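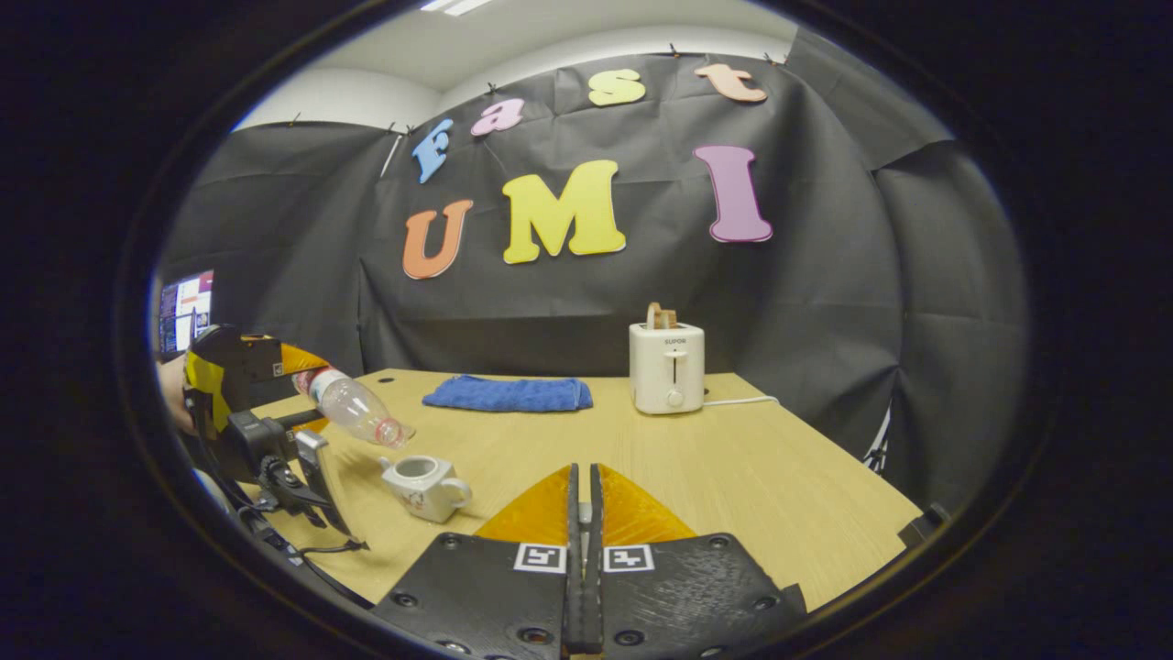
A clear bottle with a white label, tipped over a light wooden tabletop.

Cindance opens refill counter in Wotau, brings back the bottle deposit

WOTAU, 2025-04-29 – I've written plenty of stiff announcements in my life and I didn't want to do that with this one, so you're getting it from me directly. My name is Gyu-bin Ma, I run Cindance, and our refill counter on Jin Street is open!

If you've bought our dish soap or laundry liquid before, you know how it used to go. You bought a bottle, you used it up, you threw the bottle in the recycling and you bought another one. I did the same thing at home for years and felt a little worse every time, especially when the bin was full of bottles with my own company's name on them. Now you can bring the empty back, fill it at the counter and pay for what goes in.

We tried this out in February with a short list of regular customers. They brought in 1,315 bottles over the month, way more than I had planned for (we ran out of shelf space in the second week and I was stacking crates in the hallway). The surprise for me was how many people brought bottles that weren't ours. Old shampoo bottles, a vinegar jug, one very nice olive oil bottle that I was scared to touch. We fill those too, as long as they're clean and the cap closes tight.

How it works

Come in, put your bottle on the scale, tell us what you want. We have 8 liquids on tap to start: dish soap in plain and citrus, laundry liquid, hand soap, floor cleaner, glass cleaner, a bathroom spray and the unscented all-purpose cleaner we call Dito. Dito is the one I'd point you to if you only want one thing under the sink. It does counters, stovetops, the inside of the fridge and most of what my kids do to the walls.

No bottle? Take one of ours with a deposit of $2. Bring it back whenever you like and you get the money back, or swap it for a full one and just pay for the liquid. Returned bottles get washed and checked before they go out again, and anything cracked goes to recycling.

The smallest fill is 500 milliliters. I know some people would like to try less than that, and we'll have little sample cups out at the counter for smelling the scented ones before you decide.

A word about the formulas

Nothing has changed in them. I've had this question by email a lot since we started talking about the counter, so I asked Man-sik Wang, who mixes everything we sell, to answer it for me.

"It's the same soap," he said. "I make it in the same tank and it goes into a drum for the counter or into bottles for the stores. If your laundry smells different, check your machine."

He also asked me to remind everybody not to mix leftovers. Please rinse out your bottle at home before you come in, even if it held the same kind of cleaner last time, and never top up a bottle that had bleach in it. We'll ask you what was in there. If you don't know, we'll lend you one of ours.

Stores and small businesses

The bottled range stays in stores, so if Jin Street is out of your way you don't have to do anything differently. Cafes, salons and daycare centers in Wotau can set up a refill account and leave their empties with us in the morning for pickup later that day – ask at the counter and we'll go through the price list with you.

We're also looking for shops in nearby towns that would like a small refill stand of their own. I'd love to hear from you, even if you only have a corner to spare.

About Cindance

Cindance makes household soaps and cleaners in Wotau and sells them through independent stores and its own counter on Jin Street.

Press contact: Gyu-bin Ma, at the Jin Street counter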